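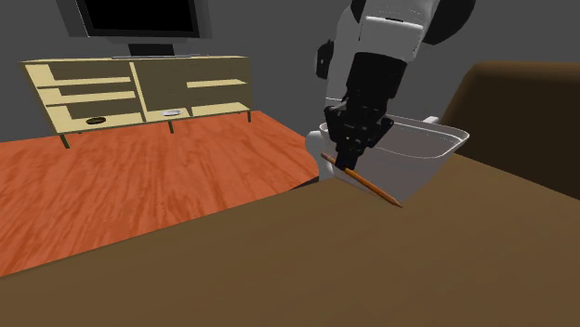 Cultlow Field Guide to Household and Garden Ants, Second Printing

Item 3124
Softcover, sewn binding, 269 pages
In stock, ships from our own shelves

I've been selling insect books for a good while now, and this is the one I keep pulling off the shelf to use myself (my own copy has a coffee ring on the cover and a cracker crumb pressed into the chapter on carpenter ants). Cultlow brought it out as a thin regional booklet, and I liked it fine, but the second printing is a whole different animal. It's bigger, the keys have been redone from scratch, and the index finally works!

What it covers

Mostly the ants you're likely to meet in a kitchen, a basement, a lawn or a woodpile in the eastern half of the country. There's a western chapter too, but it's short, and if you live in Arizona or California I'd tell you to buy something else and keep your money. Each species gets the same treatment: what the workers look like, what the queens look like, when the winged ones fly, where the nest usually is, what they eat, and whether they're any trouble to people. That last part is written by somebody who clearly has had ants in the sugar. The advice is calm. You get told when to caulk a gap and forget it, and when it's time to call someone about the porch beams.

The health section is short but good. It goes over stings, what a normal reaction looks like and when to get to a doctor fast, and there's a page on ants in hospitals and food kitchens that I hadn't seen handled in a book at this level before.

The keys

Okay, the keys. This is where most ant books lose people, me included. You start at couplet one feeling great and by couplet nine you're squinting at a hair that may or may not be there. The Cultlow keys start with things you can see with a plain hand lens, like whether the waist has one bump or two, and they save the hairs and the teeth for later. There are separate keys for workers and for queens. Males get a page and a shrug, same as everywhere.

You will still need some magnification. A 10x loupe gets you to genus most of the time. For the really small yellow ones you want a microscope, and I don't care what anybody's cover copy says.

The drawings

Line drawings all the way through, side view and head view for each genus, with the important bits marked by little arrows. I'll take a clean drawing over a blurry photo any day. There is a section of color plates in the middle and it's okay. The reds came out too orange in my copy, so don't lean on the plates for color.

What I don't love

The type in the keys is small. I wear readers and I still tilt the page toward the lamp. The map for the pavement ant is printed twice, once where the map for the thief ant should be. Cultlow has a correction slip, and I tuck one into every copy before it goes out. And the glossary is at the front, where I never remember to look for it.

How it compares

People ask me about this one against the Gatchalian handbook. Gatchalian is the better book if you're doing real survey work, with more species, more references, and a lot more on collecting and labeling. It's also heavy and costs a good bit more, and it assumes you already know your way around an ant. If you're a gardener, a teacher, a home inspector or just somebody with a trail across the counter, get the Cultlow. If you catch the bug (sorry), get the other one next year.

Goes well with

Verkeo folding loupe, 10x. Glass lens, good hinge, comes on a cord. I've sold these for years and hardly ever get one back.
Torker snap-cap vials, pack of 4. For bringing home your ants. Add your own rubbing alcohol, I can't mail it.
Torker soft forceps. Regular tweezers squash them.

Shipping and returns

Books go out in a stiff mailer, and I wrap them in paper first so the corners don't get dinged. I can put up to 3 copies in one package for the same postage, so if your garden club wants a few, order together. Returns are fine as long as the book's still clean. Write the item number on the outside of the package, please, or it sits on my desk while I try to figure out whose it is.

Stock note, 2011-02-11: another carton is on the way from Cultlow and should be here in March. I have enough to fill orders until then, unless a whole class signs up at once like last spring. If you need a stack of them for a course, drop me a line before you order and I'll set them aside.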